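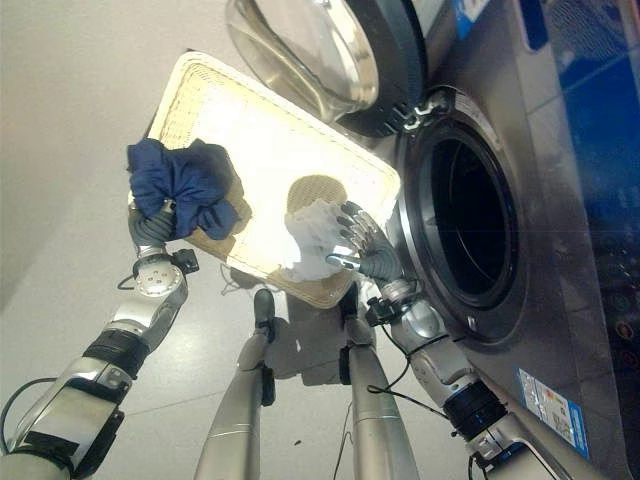 About Bedesgate Laundry Services

Bedesgate is a garment care company. We wash, dry, fold and return clothing and household linen for private customers, small guesthouses and sports clubs. The company is owned and run by Kumaresan Fernandes and Sharada Fernandes. It has two sites, one at Bedesgate and one at Bavthorpe, and both work to the same written method.

We do not combine orders. Each order stays in its own tray from intake to return, and the tray number is written on the order card. If a customer sends three garments, those three garments are washed as one load. This uses more machine time than a pooled wash, and our prices reflect it.

History

Kumaresan Fernandes trained as a textile technician and spent his early career testing dye fastness for fabric mills. Sharada Fernandes kept the accounts and the linen stock for a guesthouse. The Bedesgate site opened on Mar 12, 2018, with one washer, one dryer and a folding table. Bavthorpe was added when the club contracts outgrew the first room. The first of those contracts, Drolosport, is still with us. It sends team shirts and training wear on a fixed schedule from October to the end of its season.

How an order is handled

Intake. Garments are taken out of the customer's bag and placed in a light woven tray. Pockets are emptied, zippers closed and cuffs unrolled. Buttons are left open, as closed buttons pull at the stitching during the spin. Anything found in a pocket goes into an envelope with the order card.

Sorting. We sort by color first and by fabric second. Whites are washed alone. Navy and black may share a load if both have been through our machines before. A new dark garment gets a damp cloth test on an inside seam, and if color transfers to the cloth it is washed by itself. Sorting is done at the machine, with the tray held level with the drum opening, so that a garment passes from tray to drum with no stop in between.
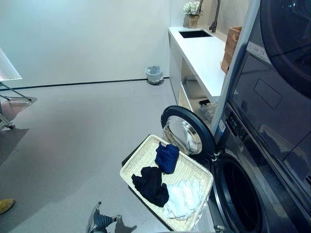
Loading and washing. Garments go in one at a time and opened out. A bundled shirt washes unevenly and comes out with hard creases. The drum is filled to three quarters of its depth at most, and the door seal is checked for caught fabric before the door is closed. Darks are washed cold and inside out. Whites are washed warm unless the care label says otherwise. The care label is followed in all cases, including when the customer asks for a hotter cycle.

Drying. Cotton and linen go into the dryer on medium heat and are removed slightly damp. Knits and elastic fabrics are dried flat. Sportswear with printed numbers is hung indoors.

Return. Each item is checked against the order card, folded to a standard width and wrapped in paper. Stains that did not come out are marked on the card with their position. We do not treat a stain a second time without asking.

Equipment

We use front-loading machines with the dryer stacked on the washer. Stacking saves floor area and keeps the path from wash to dry short. Front loaders also use less water than the top loaders we started with on trial, and the spin leaves less for the dryer to do. Door seals are wiped at the end of each shift and the doors left ajar overnight.

The trays are pale, woven and open at the top, with a firm rim that can be gripped from any side. Air passes through the weave, and a dark sock left in a corner shows up against the light color.
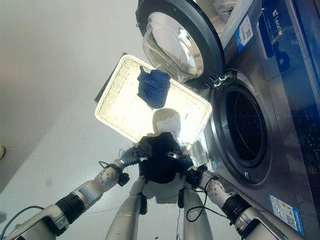
Solid plastic tubs were used for the first few months and then withdrawn — damp items left in them began to smell before they could be dried. Trays are brushed out after each order and washed in the sink once a week. A tray with a broken strand is taken out of use, as the loose end will snag a knit.

Detergent

We use one unscented liquid detergent for darks and colors and one powder for whites. Fabric softener is not used. It coats towels and reduces the absorbency of training wear. Doses are measured by weight of the dry load, and the dosing chart, compiled by Kumaresan, is posted next to each machine.

Staff and training

New staff spend their first two weeks on intake and sorting before they load a machine. Most of the faults we have recorded began at one of those stages. Training is given by Sharada Fernandes at the Bedesgate site, and the written method is revised every October.

Opening an account

Private customers can bring an order to either site without an account. Guesthouses and clubs should write to the Bedesgate office with the type of items, the usual quantity and the days on which collection is possible. A trial load is washed before any contract is signed.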